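Kukero House wardrobe group - minutes, November

Present: Romain Coste (chair), Nandini D'Souza (minutes), two residents from the upper floor. Apologies from Vidal.

1. Last minutes
Agreed, with one correction. The rail was bought out of the linen budget, and the chair still doesn't see why.

2. Hangers
The Prestine order came in at 47 hangers. Romain asked what the old ones had done wrong. Nandini said up to 28 of them were bent or missing a hook. Romain said he would like to see these hangers. They have been thrown out.

3. Folding or hanging T-shirts
This took most of the meeting. The proposal is that all T-shirts go on hangers and the shelves are kept for sweaters. The chair doubts it will last past the first busy week. People say they'll hang things and then drop them over whatever is nearest. A resident said hanging saves ironing. Romain asked who irons T-shirts. No answer was recorded.

Nandini pointed out that necks stretch when the hanger is pushed in from the top, and wants it fed up from the hem.

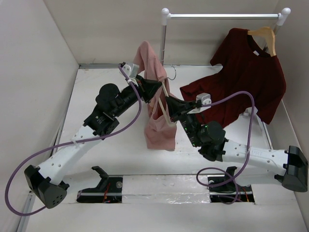 Romain accepted the point about necks but said a shirt on a hanger can still end up crumpled, and a rule about hems won't fix that. He also thinks wooden hangers are too wide at the shoulder for the smaller sizes. Nandini disagreed - she has used them for years. Left open.

Trial agreed for four weeks, T-shirts only. The chair asked that his doubts be noted.

4. Labels
The Tolasix labels peel off. Three people have complained. Nandini to ask for a refund, though the chair doesn't expect one.

5. Next meeting
Same room, 4 pm. Romain to bring a small shirt and a wooden hanger.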